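Magazine > Home Life > Features

The Desk in the Spare Room

214 shares | 25 comments

My grandmother kept her letters in a cookie tin, her bills in a soup tureen, and her stamps in the pocket of an apron that hung behind the kitchen door. She did not own a desk and I don't believe she ever wanted one. When she had something to write she cleared a corner of the table, wrote it, and put the plates back, and as far as I know the gas company was always paid.

I have thought about her a great deal this past year, because I have spent most of it looking for a desk. Not for work, exactly. I have an office across town with a perfectly good one. I wanted a place at home to answer letters and pay the dentist, and perhaps (my husband raises his eyebrows at this) to finish the family history I started when our youngest was in diapers. She is now 13 and taller than I am.

So off I went, one drizzly October morning, to see Costel Bălan, who repairs old desks in a shop called Buzatu, down the hill from the train station. The name was over the door when he bought the place, and he liked the sound of it, so it stayed. He had a kettle going and a rolltop in pieces all over the floor, and he waved me toward the only chair that wasn't waiting for a leg.

"People come in and tell me how many drawers they want," he said. "I ask them what's in the drawers they have now. They go very quiet."

I went quiet myself. At home I had one drawer of birthday candles and dead batteries, and another that hadn't opened all the way since we moved in.

Costel has mended around 500 desks, by his own reckoning, and he says it's nearly always the drawers that bring them in. A top can take scratches and ink and hot coffee for a lifetime and people will love it all the more. A drawer that sticks, though, gets yanked every day by somebody in a hurry, and sooner or later the front comes away in their hand. He rubs the runners with a stub of candle, the way his father did, and sends people home with the rest of the candle.

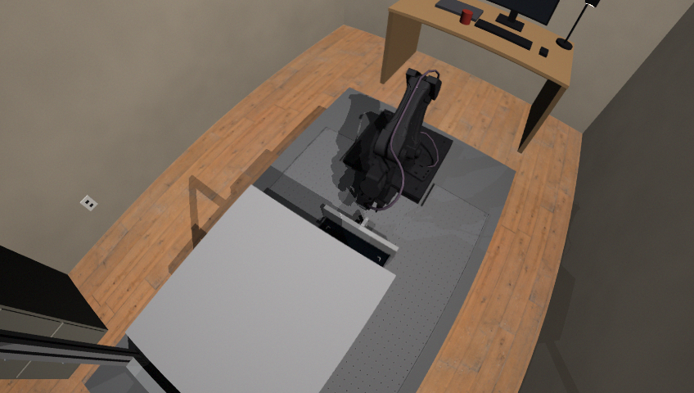
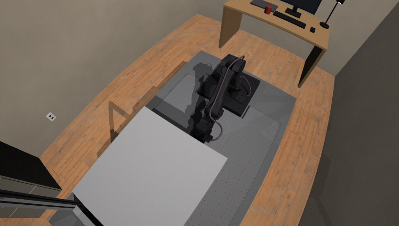
White furniture in a plain room, with a black robot arm behind it in both views.

He isn't a snob about new furniture, which surprised me. His own daughter has a plain white desk from a company called Plotenis, bought flat in a box, and he put it together for her on the living room rug in an evening. He thinks it's a decent desk. He did take the drawers out again the next day and square them up, but he'd do that to anybody's.

What he cares about much more is where a desk goes. Put it facing a wall, he told me, and you'll get your bills done. Put it facing a window and you'll know all about the neighbors. He once delivered a huge oak thing to a lady on Cakia Street who had him try it in four different rooms, and she finally settled on the upstairs landing, where everyone in the family had to squeeze past her. She wrote there for years and was very happy, and she knew exactly what time each of her sons came in.

I tried the landing. Our landing will hold a laundry hamper and one cat.

In the end I came home with a little walnut desk that Costel had taken in trade, with two drawers and a ring on top where somebody kept a glass. It's in the spare room now, sideways to the window, so I get half a view and half a wall. The family history has grown by six pages. I've also found a very good place for the birthday candles.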